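Section 4: Charging your Ren for the first time

Okay, you've got the scooter out of the crate, the mirrors are on and the side stand isn't wobbling. Good. I wrote this section after setting up my own Ren and then helping Pankaj Vashisht with his, so it's in the order I'd do things now and not quite the order I did them back in April (I skipped step 3 and paid for it with an evening of blinking lights).

What you need: the scooter, the Dasberg charger that came in the flat carton, the key fob, and a grounded outlet rated for at least 15 amps. Don't use the outlet behind your fridge. I know it's tempting!

4.1 Before you plug anything in

1. Park the scooter on the center stand, on level ground, under a roof. A carport is fine. A balcony that gets rained on is not.

2. Turn the key fob to OFF and wait until the dash goes completely dark.

3. Lift the seat and find the battery isolator, a small lever on the left side of the seat well. It ships in the down position. Push it up until it clicks. If you leave it down, the charger will light up and look busy, and your battery will get nothing at all.

4. Check that the connector under the isolator is pushed all the way home. Mine was loose by the width of a fingernail.

Caution: If you see scorching, bent pins or a cracked housing on the connector, stop there and call the dealer. Don't tape it.

4.2 The first charge

5. Plug the charger into the scooter first, then into the wall. When you're finished you do it the other way around, wall first.

6. Look at the light on the charger. Steady orange means charging, steady green means full, and blinking red means go back to step 3.

7. Leave it until you get green, then leave it plugged in for another 2 hours. The pack is a 48 volt one made up of a lot of small cells, and the extra time lets them even out. You only need to do this on the first charge and then every couple of months.

8. Unplug, close the rubber flap over the port, and press it down with your thumb all along the edge. Drirklow, who make the scooter, put a pretty stiff flap on this model and it likes to pop back up on one corner.

Note: The charger has a fan and the fan is loud. Rekha Kurian at the dealership told me people bring them in thinking they're broken. A steady hum is normal. Grinding or a burning smell is a different story, so pull the plug from the wall.

Caution: Never run the charger through a coiled extension cord. If you absolutely have to use one, unroll the whole thing and pick a heavy-duty cord.

4.3 Pairing the phone app

You can ride without the app, but you'll want it for the charge limit. Download Drillness (that's the name of the app, don't ask me) and make an account before you go out to the scooter, especially if your garage has bad signal like mine does.

9. Turn the fob to ON and hold the MODE button until the little phone symbol starts flashing.

10. In the app, tap Add Vehicle and type in the last part of the frame number. It's on the sticker inside the glove box.

11. Wait for the double beep. If it doesn't come, turn the fob OFF, close the app properly and start over from step 9. Vasanthi Naidu needed three goes at this and Bindu Pai got it right away on the same model of phone, so I can't tell you what the trick is.

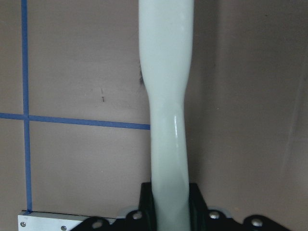 Can I ride the scooter before the first full charge is finished?

It's best to wait. The range display is only guessing until it has seen the battery go all the way to green once, and you could end up pushing the thing home.

4.4 Setting the charge limit

12. In the app, open Battery, then Daily Limit. I keep mine a notch below full for everyday riding and put it up the night before a longer trip.

13. Tap Save and wait for the check mark. If you back out before it shows up, the old setting stays.

Note: The limit doesn't apply while the scooter is in Storage mode. See Section 7.

Last checked against the app on 22/05/2022. Menu names may have moved since then.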